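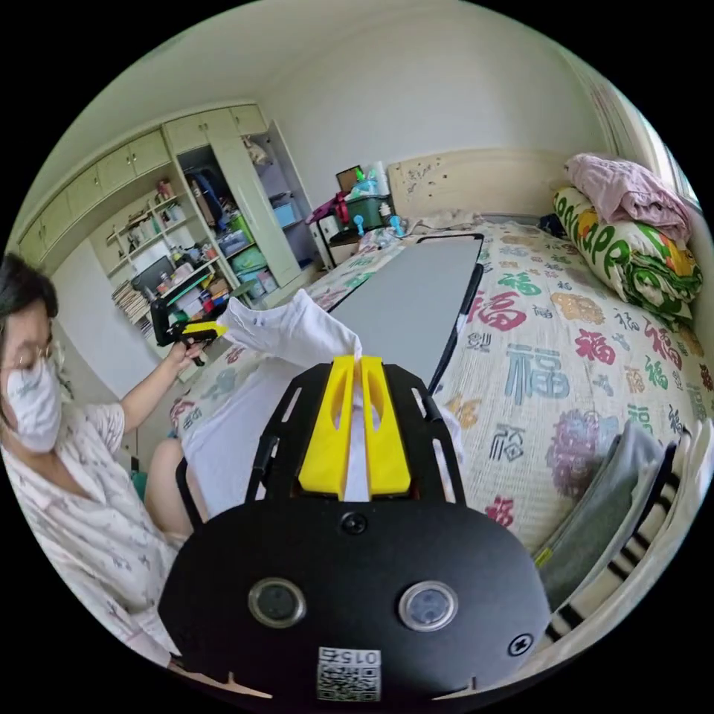
Ironing on the Bed, and Other Bedroom Laundry News

March 31, 2018

I have become an ironing person. I know! For years I was firmly in the "hang it up in the bathroom while you shower" camp and now I've got opinions about collars.

What changed it for me was laying the ironing board flat on the bed. No legs, no screech when you open it, no shuffling sideways between the board and the wardrobe. Just a long gray board with a black rim, stretched out on top of the quilt, pointing up toward the headboard. The whole bed becomes the laundry table. Everything waiting goes on one side, everything done goes on the other, and the light from the window is right there so you can see the creases you missed (I miss a lot of creases).

It's a bit low for my back if I stand, so I sit, or kneel on a cushion if it's a big pile. And a quilt is soft, so the board does rock if you lean on one end. Keep to the middle. I tried a folded blanket underneath and it made things worse, so don't bother with that one.

The bedspread

Several of you asked about the bedspread last time and I'm so happy you did, because I love it more than is reasonable. It's quilted, and it's printed all over with the character 福, which is fu, good fortune, in red and teal and green and purple and orange. There is no color you can wear in front of it that doesn't end up looking cheerful. White laundry looks fantastic on it too. With a plain white cover I used to lose things, and now anything pale jumps right out at you.

It also hides creases beautifully, which is more than I can say for my shirts.

White things

Whites get their own round at my place. I do them first, while the iron is clean, and inside out if there's any print on the front. With a T-shirt I want the cloth pulled out straight before it goes down on the board, one end held and then the other, because if it goes down crooked you iron the crookedness in and then it's there until the next wash. Two people make this so much faster. Sheets, obviously, but even small stuff! One at each end, a little tug, down it goes.

My friend Itzel Nava taught me to do the sleeves before the body, and then the shoulders, and the front last of all. I was doing it exactly backward and re-wrinkling every sleeve I'd finished. She also folds shirts in thirds lengthwise and stands them up in the bin like files, and I've gone over to that completely. I can see every shirt I own without digging. Turns out I own a lot of gray.

The shelves (a work in progress)

The cream cabinets at the back are built in, cupboards up top and open shelves below, and the open shelves have filled up the way open shelves do. Books, boxes, bottles, all shoulder to shoulder. The row of books on the lowest left shelf is the part I'm proudest of. They are standing up! In a row! The rest will have its turn.

The wardrobe section is better. I'm a big believer in plastic bins, the light blue ones especially, and they've made the biggest difference of anything I've done in a bedroom. What goes where at the moment:

Light blue bins: T-shirts, pajamas, things that fold small.
Green containers: socks, scarves, the odd bits that would otherwise live on the floor.
Blue bag: winter hats until October.

The green storage box on the side table by the headboard is next on my list, along with the bags that have gathered around it. I've been told a side table should hold a lamp and a book. I'd like to meet the person who lives like that.

Pillows and blankets

The pink blanket gets folded and stood up by the window when the bed is in use as a work surface, and the green-and-white pillow gets rolled and parked right with it. Rolling a pillow sounds odd but it takes up half the room. Do fluff it before bedtime.

Clips! I keep a couple of light blue ones on the bed up near the pillows. They're good for holding a pair of anything together until you get to the drawer.

Next time I want to try starch, which I have never used in my life and am slightly scared of. If you have a favorite, or a recipe for making your own, please leave it in the comments. And if you iron on the bed too, tell me what you put under the board!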